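Garba Valley Flood Recovery: Progress Report to the Hultine Fund
May 3, 2024

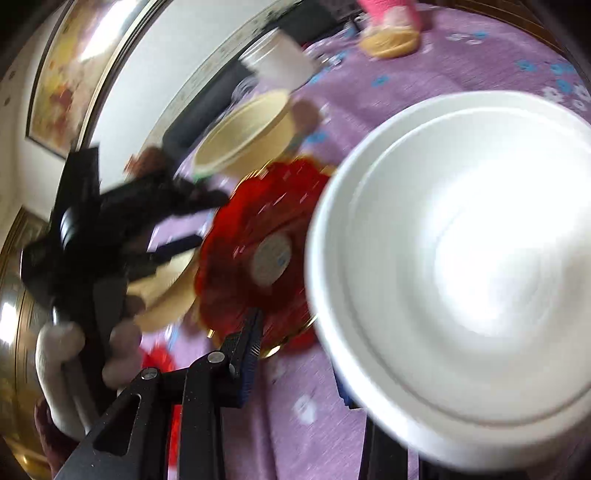
How many households have received repair grants so far?
Grants have gone to 41 households, all on the lower side of Stestemell where the river came over the bank in February. Another 60 applications are approved and waiting for materials.

Repairs. Work began with roofs and electrical panels. Two crews from Groline are on site and finish most houses in under a week. Drywall was short for part of the spring and several jobs had to wait with the studs open. Deliveries are back to normal. Houses on the school road still need new floor joists, and the crews will move there next.

Household supplies. We handed out 3269 kits at the fire station and the Garba school gym. Each kit had bedding, cleaning supplies, and basic kitchen items. Families who lost everything asked mostly for cookware and mattresses, so the second order was changed to include more of both. Remaining stock is in the gym storage room until classes need it back.

Drinking water. The town well was cleared for use after the second round of tests. Private wells are slower. Owners have to book their own test and the county lab is backed up. We pay the test fee for anyone on the grant list.

Problems. Property records for the older lots are incomplete, and some applicants cannot show a deed. Wajid Mughal is working with the county clerk to accept tax receipts in place of a deed. No decision yet. The drainage ditch behind the feed store is still blocked and will flood again in a heavy rain.

Budget. Spending is on plan except for fuel, which ran over. We ask to move the unused part of the temporary lodging line to fuel and ditch clearing. A revised sheet is attached.

Next report: after the school road repairs are inspected.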